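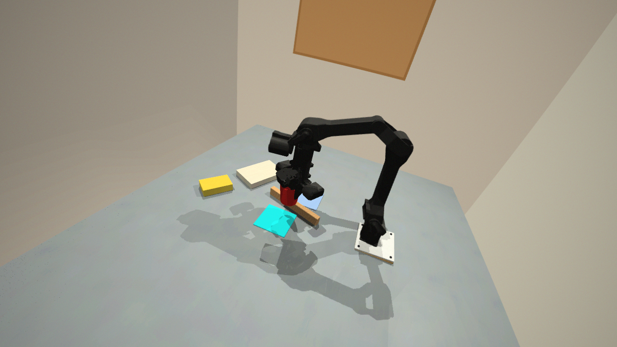
Why can't small country schools keep their teachers?

Housing is the reason principals in the Madedau district give first, well ahead of pay or workload. A graduate who accepts a job in September often starts looking for a rental the same week, and by the end of the year many of them have taken a position somewhere else.

The district covers 23 public schools spread along two highways and a good stretch of unsealed road. The largest is the secondary college in the town of Madedau, population 3,850. The smallest has one classroom, a shared library and a teaching principal who also drives the morning bus.

Together the schools enrol 1,064 primary students, a figure that has hardly moved in a decade. The number of teachers who stay past their second year has moved a lot. At the Drivava primary school, all but one of the classroom staff are in their first or second year of teaching. The exception grew up on a farm outside town and lives in her parents' old house.

For everyone else, the choices are limited. The education department owns a row of brick units behind the Drivava oval, built for single teachers when the school was twice its present size. Two have been closed for repairs since the winter before last. The rest are let by the year, and the list is full before most graduates have finished their final placement.

Private rentals used to fill the gap. That changed when work began on the Skimutex grain terminal, and contractors started paying city rents for three-bedroom houses. The construction crews have mostly gone home, but the rents haven't followed them.

Some teachers commute. The drive from Madedau to Drivava takes 50 minutes in good weather, with kangaroos on the road at both ends of the day in the cooler months. One second-year teacher said she leaves at half past six and marks books in the staff room until the worst of the dusk has passed. She likes the school and the kids. She has applied for a transfer.

Parents notice the turnover. A mother with three children at the school said her eldest had four teachers in Year 5, counting relief staff, and that each of them started the fractions unit again.

The Bogdan shire has tried something different. Three years ago it bought a closed motel and converted it to 20 self-contained flats for teachers, nurses and police. Rent is fixed at a quarter of a graduate's take-home pay. Bogdan's schools started this year fully staffed, which their principals say hadn't happened in a long time.

Madedau's councillors toured the flats in autumn and asked for a costing. There is no closed motel in Madedau, so the shire would have to build, and the block it has in mind still needs a sewer connection. A report is due before the budget is set.

The department says it is reviewing its own housing across the region, including the two closed units at Drivava. It did not give a date for the repairs. Graduate offers for next year go out in September.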